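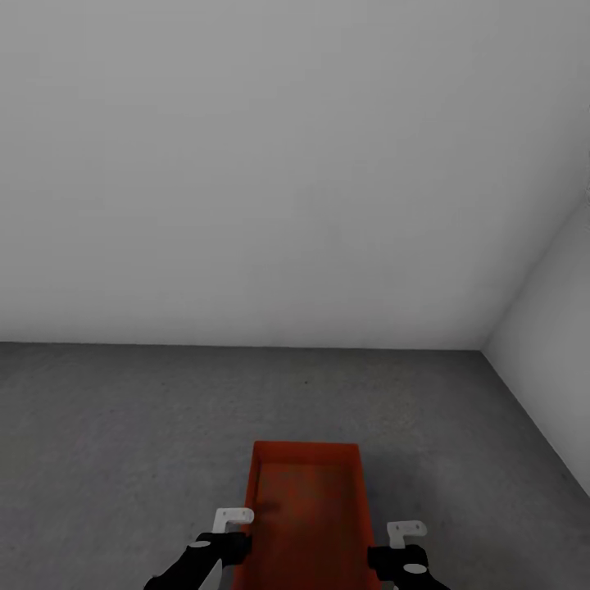

Report of the Visit to the Momis Remote Handling Laboratory, Satetlow

Purpose of the visit

The Skills and Industry Group of Bostton Technical Institute visited the Momis laboratory at Satetlow in September 2022. The Group had been asked to advise on whether the Institute's second-year engineering course should include a unit on teaching robots by demonstration, and members wished to see the method in daily use before giving an opinion. The party consisted of five members of staff from the departments of engineering and computing. It was received by Jae-in Sun, who leads the demonstration programme at Momis.

The laboratory occupies the upper floor of a former printing works. Most of the recording is now done in simulation, and the Group spent the greater part of the day in the operators' room. A shorter session followed in the workshop below, where the firm's own two-armed robot, known as Heo, is maintained.

The task observed

The task in progress was the handling of a shallow orange-red tray by a two-armed robot in a simulated setting. The operator holds a controller in each hand. Movement of the left hand drives the left arm, movement of the right hand drives the right, and a trigger under each forefinger closes the gripper. The operator's movements and the robot's camera views are stored together, and each stored attempt is known at Momis as a demonstration.

The tray is a harder object than its appearance suggests. It has to be approached from both sides, and the two arms must rise at the same rate if it is to stay level. New operators commonly close one gripper before the other is in position, which turns the tray on the floor and obliges them to begin again.

Simulated surroundings range from a bare grey room to a furnished house with a fireplace, a staircase and a sofa. The plain room is used for first lessons. The house is used once an operator is able to work steadily, so that the recorded material includes the furniture, doors and changes of light that a robot would meet in a home. Members noted that trays may be placed well apart on the floor, which requires the operator to choose a route before choosing a grip.

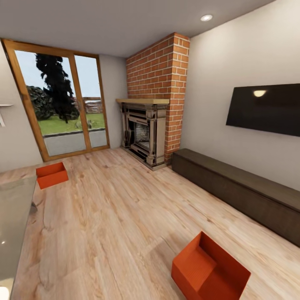

Why is the robot shown the task by a person when the movements could be written out as a program?

A written program works well where every object is always in the same position. In a home, the tray may be turned, moved or partly behind a chair, and a separate instruction would be needed for each case. A person corrects for such differences without stopping to think, and the recordings carry those corrections with them.

Recording and checking

An operator's session at Momis lasts 33 minutes, after which the controllers are handed over and the operator moves to checking work. The laboratory aims for about 300 accepted demonstrations before a new task is passed to the training staff. Ms Sun explained that the target had been set by experience and that it is reviewed for each task.

Every demonstration is watched again by a second person before it is accepted. The checker has the overall view and the views from cameras on the arms. The close views are often dim and offer little sense of the room, but they are valued when a grip is in doubt. A demonstration may be rejected for a collision, for a long pause or for a movement which the checker considers needlessly awkward. Rejected material is kept in a separate store and labelled with the reason.

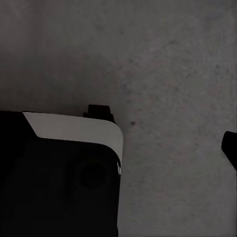
Members asked how far two checkers could be expected to agree. The laboratory has a short written guide, revised in March, and disputed cases are taken to a weekly meeting. The Group was given a copy of the guide and found it clear, although the section on pauses would need fuller wording before it could be used with students. Mr Sun's deputy arrangements for absent checkers were not discussed.

Hand guiding in the workshop

In the afternoon the Group was shown the older method, in which the robot is taught by hand. The motors of Heo are set to offer little resistance and the instructor moves the arms directly through the task. Two members of the party tried this. Both found it easier to understand than the controllers, and both found it tiring – guiding two arms at once calls for some strength and a good deal of floor space.

Momis continues to use hand guiding for short tasks at a bench. For work on the floor, or work involving both arms over a longer period, remote control is preferred. The staff were also frank about the limits of simulation. Contact between gripper and object is simpler there than in the workshop, and the final demonstrations for any task are still recorded on the real machine.
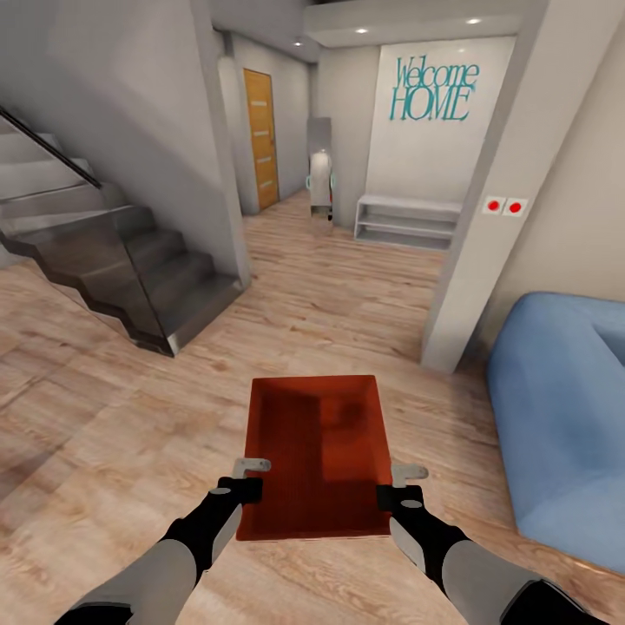
Two-handed grip on the tray, held level above the plank floor of the simulated house.

Points for the Institute

The Group considers that a unit on remote demonstration would be within the reach of second-year students. The controllers are learnt quickly, and the simulated rooms run on computers of the kind already installed in the computing department. Checking should be taught alongside operating from the first week, as students who have judged the work of others appear to record better material themselves.

Momis has offered the use of a set of 300 older recordings for teaching purposes, subject to a written agreement. The Group recommends that this offer be accepted. It also recommends that a second visit be arranged for the staff who would teach the unit, with a full session for each of them at the controllers.

The Group records its thanks to Jae-in Sun and to the operators at Satetlow, who answered questions throughout the day while keeping to their normal timetable.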